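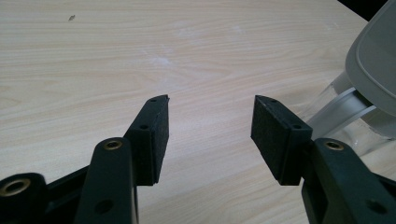 1. The table

Light wood top, wavy grain running across. We wiped it first. Kirnel project, room opens at 9.
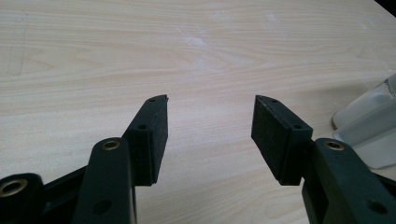 2. Setting out

Whitish scuff on the wood, left it alone. Milk carton and white pitcher for the breakfast task, lids checked befor we began.

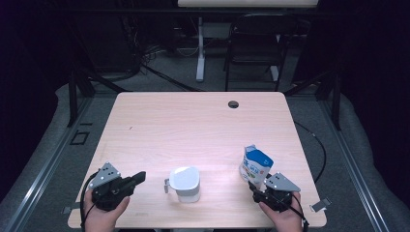
Joelle Qaisi

Carton lifted, pitcher in the middle of the table. Pitcher holds 970 ml by our measure.

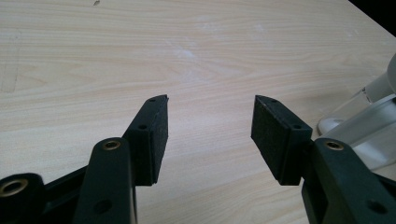 Fig. 4. Tabletop, scuffs and dark speck.

Still to do: teh write up.

2 comments

Ghada Geagea: which carton size?

Joelle: 500 ml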